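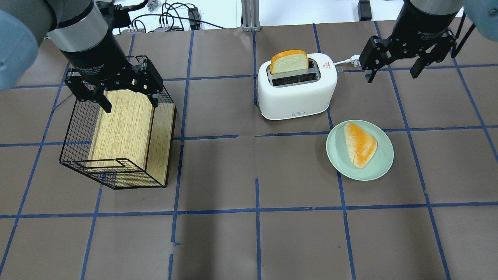

Reading time: 4 minutes

How does a two-armed robot learn to handle toast?

The Ladora is a bench robot kit made by Clirnetti. It has two arms, two grippers, a set of cameras and a control box. Schools and libraries can hire it by the term, and the Nonenness science desk had one on hire through August. We used it to answer some of the questions readers send in about robots that work in kitchens.

What is an arm made of?

A robot arm is a chain of stiff parts connected by joints. Each joint has a motor that turns it and a sensor that measures how far it has turned. Your own arm has a shoulder, an elbow and a wrist, and a robot arm is arranged in much the same order.

At the end of each arm is a gripper. The Ladora uses parallel-jaw grippers. "Parallel" means the two fingers stay facing each other as they slide open and closed, like the jaws of a bench vice. A gripper of this type is good at holding things with flat sides. A wooden block is easy. A slice of bread is harder, as it squashes if the fingers close too far and slips if they do not close far enough.

What is the tape for?

The brown work surface is marked into squares with blue tape. The squares help the people setting up the task. If the plate is supposed to start in a certain square, anyone can put it back there before the next try. Scientists call this keeping the conditions the same. You do it too when you run a race from the same chalk line each time.

What does the robot see?

The Ladora has one camera up high and one at each wrist. The high camera takes in the toaster, the basket and the plate together. A wrist camera moves with its arm, so it gets a closer view of whatever the gripper is about to reach for.

Each view has gaps. The high camera may lose sight of a small object when an arm passes over it. The wrist camera sees the object well but might miss most of the toaster. 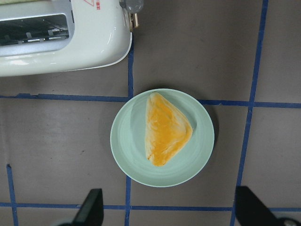

The control software compares the views and works out where the gripper is, where the object is and how far apart they are. This is called estimating position. The answer is never perfect. An error of a few millimetres does not matter much over a wide plate, but it matters a lot over a toaster slot, where the bread has to line up with a narrow opening.

How does it learn?

A person guides the arms through the task many times while the computer records the joint angles and the camera pictures. Each recording is a demonstration. Clirnetti supplies 3737 demonstrations with the kit, and you can add your own. Our readers' group in Pringle added 28 in one afternoon. The software looks for patterns that link what the cameras saw to how the arms moved.

Is it any good?

The arms are quiet and the grippers are simple to swap. The instruction booklet is clear on safety – keep hands off the bench while the arms have power, and know where the stop button is. It is less clear on setting up the wrist cameras, and younger readers will need an adult for that part. The cables also need a tidy place to go, and the kit does not include clips.

Words to know

Gripper: the part of a robot that holds things.
Joint: a place where two parts of an arm meet and can turn.
Demonstration: a recording of a task that a robot learns from.
Sensor: a device that measures something, such as an angle or a force.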